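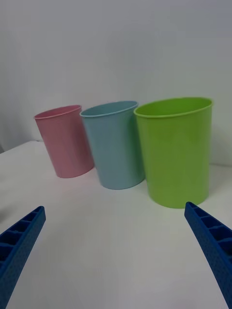
図5-1　手首カメラの画像。左からピンク、水色、黄緑のコップ。手前の左右が指部。

5. 手首カメラとグリッパーの設定

本章は、共同工房Tirkardの作業台に設置したアームDastanoについて、手首カメラおよびグリッパーTutovの取り付け後に行う設定の手順を定めるものである。アーム本体の組み立ては第3章、電源および非常停止の配線は第4章による。第4章の点検表に未記入の項目が残っている場合は、本章の作業に着手しないこと。

本章の内容は2022年8月18日の改訂に基づく。旧版を印刷して保管している利用者は、5.3以降を差し替えること。章番号に変更はない。

5.1 作業前の準備

作業は2名で行う。1名は制御ソフトウェアQuinteroの操作を担当し、もう1名は非常停止ボタンに手が届く位置に立つ。途中で役割を交代するときは、アームを待機姿勢に戻し、サーボを切ってから行うこと。

次のものを用意する。

・コップ（プラスチック製、ピンク・水色・黄緑　各1個）
・キャップ付きの透明ボトル（中身の入ったもの）
・六角レンチ（Tutov付属品）
・鋼尺
・乾いた布
・設定記録用紙（工房入口の棚に備え付け）

コップの色は、Quinteroの標準設定に登録された対象に合わせてある。他の色のコップを用いる場合は、付録Bの手順で対象を登録し直す必要がある。

注意
長い髪、首から下げた名札、手袋の紐等は、指部の開閉に巻き込まれるおそれがある。作業前に必ずまとめるか、外しておくこと。

5.2 指部の取り付けの確認

1. サーボの電源が切れていることを、操作盤の表示灯で確認する。

2. 左右の指部を固定するねじ4本を、六角レンチで軽く増し締めする。樹脂部が白くなるまで締め込まないこと。白化が認められた指部は使用を中止し、予備品と交換する。

3. 指部の上面に並ぶ矩形のくぼみに、糸くずや造形時の残材が詰まっていないかを確認する。詰まりがあれば竹串等で取り除く。金属製の工具は用いない。

4. 左右の指部を手で静かに開閉し、動きに引っ掛かりがないことを確認する。片側だけが重い場合は、リンクの軸に異物がないかを調べる。

5. 全閉位置から開いたときの片側の移動量を鋼尺で測り、記録用紙に記入する。左右の差が6 mmを超える場合は、3.7に戻って原点を取り直す。

備考
指部は左右で形状が対称になっており、入れ替えて取り付けることはできない。内側の刻印により左右を判別すること。刻印が摩耗して読めないものは、取り付け穴の位置で判断する。

5.3 カメラ画像の調整

1. Quinteroを起動し、「機器」の画面で手首カメラを選択する。一覧に表示されないときは、ケーブルを差し直してから「再検索」を実行する。

2. アームを観察姿勢に移動させる。移動中は作業台に手を入れないこと。

3. 画像の左下と右下の両方に指部が映っていることを確認する。図5-1のとおり、左右の指部が手前の隅からコップのほうへ斜めに伸びる状態を基準とする。一方のみが映る場合は、カメラ台座の固定をゆるめ、台座を回転方向に調整する。

4. 左右の指部の間に作業台の天板が広く見えていることを確認する。この範囲は把持対象の検出に用いるため、工具や書類を置かない。

5. 露出を「手動」に切り替え、天板の白い面に濃淡がわずかに残る程度まで下げる。天板が一様に白く飛んだ状態では、コップの底の縁を検出できないことがある。

6. 「設定の保存」を実行する。パラメータファイルには1,177項目が書き込まれる。完了画面に表示された項目数がこれと一致しない場合は、保存をやり直すこと。

備考
窓側の照明を消した状態と点灯した状態とでは、適切な露出の値が異なる。日中に設定した値を夜間の利用時にそのまま用いることは差し支えないが、検出の不良が続くときは本項の5からやり直すこと。

5.4 コップの配置と検出の確認

1. 天板を乾いた布で拭く。

2. コップ3個を、口を上にして、壁寄りの位置に一列に並べる。カメラから見て左からピンク、水色、黄緑の順とする。

3. 画像上で、水色のコップがピンクのコップに、黄緑のコップが水色のコップに、それぞれわずかに重なって見えるように位置を整える。本項は、対象が隣接した条件での検出を確認するものであり、間隔を空けて並べた結果をもって代えることはできない。

4. Quinteroの「対象の検出」を実行し、3個のコップが別々の輪郭で囲まれることを確認する。

5. 検出を20回繰り返し、結果を記録用紙に記入する。複数のコップが一つの輪郭にまとめられた回があれば、その回の画像を工房の共有フォルダーに保存する。

6. 輪郭がまとまる現象が続く場合は、「境界の感度」を一段階上げ、本項の4から再度行う。感度を最大にしても改善しないときは、コップの並び順および露出の設定を見直すこと。

注意
検出の確認中、アームは観察姿勢のまま静止しているが、サーボには通電している。コップの位置を直すときは、操作担当者が「一時停止」を選択し、声に出して相手に伝えてから手を入れること。

備考
コップは手前のものほど画像上で大きく映る。並べたコップの大きさが画像上で揃っていなくても、異常ではない。Quinteroは輪郭の高さではなく、底の位置から対象までの距離を求めている。

5.5 ボトルへの接近の確認

コップの検出が終了した後、ボトルを用いて接近動作の確認を行う。ボトルはコップより重く、倒れた場合に中身が作業台の配線口に流れ込むおそれがある。キャップが確実に締まっていることを、操作担当者とは別の者が確認すること。

1. コップを天板に残したまま、その手前にボトルを立てて置く。背後にコップがある条件で行うことにより、透明な部分を通して別の色が見える場合の動作を併せて確認する。

2. アームの速度を「低速」に設定する。

3. Quinteroの「手動接近」を選択し、指部をボトルの下部の高さに合わせる。高さの調整は必ずボトルから離れた位置で行う。

4. 指部を開いた状態で、少しずつ前進させる。指部の先端がボトルに触れた場合は、直ちに「停止」を選択し、後退させてから左右の位置を合わせ直す。

5. 左右の指部がボトルの両側に来たところで前進を止める。カメラの画像では、ボトルが中央を上下に占め、下端の左右に青い指部のくぼみが見える。黒いキャップは画像の上端付近に映る。

6. 画像の焦点がボトルに合っていることを確認する。背後のコップや棚の上の物がぼやけて映ることは、この距離では差し支えない。

7. 握力を「弱」として指部を閉じる。閉じた後、ボトルの胴に目立つへこみがないことを目視で確認する。

8. 持ち上げは行わず、そのままの状態で画像を保存する。保存した画像は、次回以降の点検において位置を比較するための基準とする。 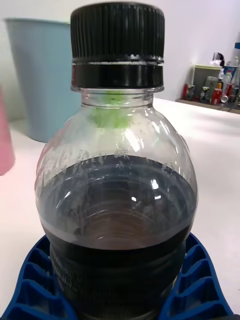

5.6 対象の誤検出への対処

透明な容器では、肩や首の部分を通して背後の物の色が見えるため、Quinteroがその色を別の対象として登録することがある。ボトルの首の部分に緑色の輪郭が現れた場合は、次の手順により対処する。

1. 指部を開き、アームを観察姿勢まで後退させる。

2. 「対象の一覧」を開き、ボトルの範囲に重なっている輪郭を選択する。

3. 「この範囲を除外」を実行する。除外の設定は、対象を移動させると自動的に解除される。

4. 再度「手動接近」を行い、輪郭がボトルのみに付くことを確認する。

光沢のある肩の部分には照明の反射が白く映る。反射が輪郭の一部として扱われる場合は、照明を消すのではなく、ボトルの向きまたは位置を変えて対処すること。照明を消した状態でのアームの運転は、工房利用規程により認められていない。

背後の棚に置かれた缶や瓶が検出された場合は、「作業範囲」の奥行きを天板の奥の端までに制限する。棚は作業範囲の外にあるものとして扱い、アームの到達範囲に含めないこと。

5.7 終了時の処置

1. 指部を開き、ボトルから十分に離れるまで後退させてから待機姿勢に戻す。

2. サーボの電源を切り、表示灯の消灯を確認する。

3. コップおよびボトルを天板から下ろす。ボトルを作業台の下に置いたままにしないこと。

4. 指部の内側を布で拭く。溶剤は用いない。

5. 設定記録用紙に日付、利用者番号および保存したファイルの名称を記入し、所定の綴りに収める。

設定記録用紙の様式は9月に変更を予定している。変更後も、旧様式により作成した記録は有効とする。

注意
設定の途中で作業を中断する場合は、操作盤に「調整中」の札を掛けること。札の掛かったアームは、札を掛けた利用者以外の者が通電してはならない。

把持および搬送の設定は第6章による。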